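**Picking station update - Lalanitz floor**

Quick one this month, the Illell order is going out and there's no time to write a long piece. But a lot of you have been asking about the arm, so.

The bin-picking arm has been on trial at the end bench since October. It takes small mixed parts out of the bin, one at a time, and puts them on the tray for packing. Slow at first. Very slow. Now it gets through 80 picks in a good hour, which is still under what a person does on the same bench, but it doesn't need a break and it doesn't get sore wrists. Anyone who did the small-parts bench for a full shift knows what I mean by that.

What changes for the people who work there: the bench used to be a two person job, all shift, hands in the bin. Now it's one person looking after the arm and the other one moved over to checking and packing. Nobody lost hours. Management put that in writing for the length of the trial and the letter is up on the board by the lockers, go read it if you haven't.

The looking-after part is a real job, by the way. Refilling, clearing jams, calling it when the arm keeps going for the same piece and coming up with nothing. Flat parts are the worst. Soft parts not great either. Anything lying up against the side wall it tends to leave till last, and then somebody has to pause it and push the piece back to the middle by hand. Use the pause button on the bench, please - don't just reach in.
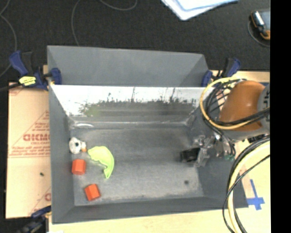

*The arm over the bin at the trial bench, two orange blocks and a green piece still down in the corner.*

The Kaijage people were in to look at the gripper and they've left us with new settings. Fewer drops so far. We logged 223 stops last month and most of them were short, a few seconds, somebody pushes a part and hits go. 23 of them needed the arm switched off properly. Those are the ones we want written down, so fill in the sheet, even if it's just "stuck again". Time, what part, what you did. That's all.

A few things that came up at the last floor meeting:

- Pay grade for looking after the arm. Still open. We asked for it to count as machine work and the answer was "after the trial". We've asked again.
- Training. So far only the day shift got the full session. Night shift gets theirs before any second arm goes in, that part is agreed.
- Noise. It's more of a whine then a noise but it does get to you by the end of a shift. Ear plugs are in the drawer.
- The clamps on the bin stay where they are. If the bin moves the arm has to be set up again and it takes ages.

Nerkulbridge site is meant to get the same setup later in the year and some of their people are coming over to see ours. If you work the bench, tell them how it really is, good and bad. They'll get the sales talk from somebody else.

Comments on the trial go in the box or straight to your shift rep. Names optional. We need them before the review so dont leave it.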